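1/1/18

Glaze tests, Primton kiln, cone 6 electric. Opened this morning, everything cool enough to handle with bare hands. Writing up while the tiles are still on the shelf in order.

Load was 23 tiles, all from the same bag of white stoneware, rolled to one thickness, bisqued together in November. Top half of each tile dipped once, bottom strip dipped twice, foot wiped back. Oxide number brushed on the reverse. Tile 11 has lost its number but it was between 10 and 12 on the shelf plan so I am calling it 11 and have scratched it in with the carbide point.

Three bases in this round:

Tang – the pale green, the one we have been trying to get out of oxidation for too long
Lirnetti – tin white, satin
Onus – iron black, meant to break brown on edges

Tang first. Tiles 1 to 9, iron oxide going up in small steps, every third tile with a pinch of copper carbonate added. The low iron ones are straw colored, a bit dirty looking, no green at all. With copper it goes green quickly, and by tile 6 it is already the green of a bathroom from my grandmother's time. Tile 3 is the only one I would put on a bowl. Surface is good on all of them. Glossy, no pinholes, slight pooling at the bottom of the stamped line, and the pooling is where the color looks best. So the color problem is mostly a thickness problem and I would like to see tile 3 again over a carved surface before changing the recipe any more.

Crazing: fine net on tiles 1 to 5 when I held them under the lamp, nothing on 6 to 9 yet. I don't trust the second group. They pinged a little while I was carrying them across the room. Left all nine on the windowsill and will look again with ink in a week. If they have all gone I will take some of the soda feldspar out and bring the silica up. Margit thinks the cooling is also part of it and wants a slower drop at the top. Possible, but I would rather change one thing at a time.

Lirnetti, tiles 10 to 16. Same glaze all the way through, different application. This was Margit Bakos's test and she did the dipping, so these notes are mine on her tiles and she should correct them.

10 – thin, one quick dip. Body shows through, grayish.
11 – normal dip. Fine.
12 – normal dip, second coat after the first had dried fully. Crawled on the doubled strip, big bare islands.
13 – second coat while the first was still damp. No crawling. Best white of the set.
14 – as 13 but over a wax line. Wax line clean on one side, ragged on the other.
15 – brushed, three coats. Brush marks still there after firing.
16 – brushed, three coats, with gum in the mix. Much better, nearly the same as 13.

So: second coat goes on damp. We more or less knew it but the tile is now on the board by the sink and I don't want to hear the argument again. The gum mix takes a long time to dry between coats and smelled sour by the second day, so mix small and throw out what is left over.

The bucket of Lirnetti weighed 2,705 g with the lid off before dipping. I didn't weigh it after. Should have, since we are trying to work out how much a tile takes. Next time weigh both.

Cross contamination. Tile 12 has two black specks near the top edge, and they are Onus, no question, they have the same brown halo. The buckets were side by side and we were both going back and forth with the same tongs. From now on whites get dipped first, then Tang, and Onus last with the lid kept on until then. Hands get cleaned between buckets. A wet wipe is good enough for fingers, but tongs go in the rinse pail and get dried with a clean rag.

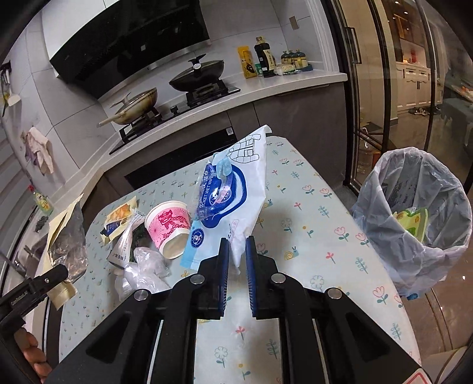
Tulip tablecloth, white bag, pocket wet wipes.

Onus, tiles 17 to 23. Iron held constant, cobalt from none up to a little more than I think we need. Without cobalt it is a very dark brown that looks black only next to something white. Tile 19 is the first one I would call black in daylight. By 21 there is a blue cast where it is thin, and on 22 and 23 the edge breaks to a metallic gray in place of the brown, which is the look we were trying to keep away from. Staying with 19. It is also cheaper.

It runs. Tile 20 went right down over the wiped foot and stuck to the cookie. Chipped it off with the small chisel and lost a corner. 19 stopped just short. For pots I would leave a wider bare band at the foot than we do for the others, a finger's width, and keep it off anything with a straight tall wall until we have had it on a test cylinder. Put cookies under everything in the meantime.

Kiln. Witness cones on the middle and bottom shelves were both down properly, tips level with the base. The top one was bent further than that, soft and slumped over. The top shelf has run hot since the elements were changed. Tang tiles were all on top, which could account for the amount of gloss and some of the running color. I should have spread them over the shelves. Zhuoran Cai had the same result with her cups in the last load and moved the big pieces up to the top to slow it down, which seemed to help. Will copy her shelf plan into the back of this book.

The lid still doesn't sit flat on the hinge side. There is a line of orange visible there at full heat. No change from the last firing as far as I can tell. The brick edge is crumbling slightly and needs the coating compound, and the jar we have is dried up around the rim but seems fine underneath.

Kiln wash on the bottom shelf is flaking. Found a flake stuck to the back of tile 17. Scrape and recoat that one shelf before the next load, others can wait. Wear the mask when scraping, and do it outside if it isn't raining.

Mixing notes, so I don't lose them:

The new sack of frit is coarser than the old one. It went through the 80 mesh without trouble but left a good spoonful on the 100. I ground that down and put it back in. If the next Tang batch looks different this is the first place to look.

Water: still adding by eye for Tang and it shows. The second dip on tile 8 is clearly thicker than on 7. Please use the hydrometer, it is hanging on the nail behind the door. The number we liked for each glaze should be written on the bucket lid in marker. Lirnetti has it, the other lids don't.

Onus settles like concrete overnight. Tried a little Epsom salt dissolved in hot water, stirred in, left it until the next morning. Stirred up easily with the stick. Do the same for the big bucket but go slowly, it thickens after a few minutes and then it is too late.

Next round:

Tang 3 again, four tiles, one on each shelf and one over carving
Tang 3 with the silica raised, same layout
Lirnetti 13 over Onus 19 and the other way up, overlaps only, on cookies
Onus 19 on a cylinder, bare foot

Margit wants to add a copper red. Not in this kiln.

Tiles are drilled already, so they can go up on the board once the ink test is done. Leave the Tang ones where they are on the sill until then and please don't wash them.

Need to order: tin oxide, cone 6 witness cones, kiln wash, one more lidded bucket. There is enough clay for the tiles but not for the cylinders.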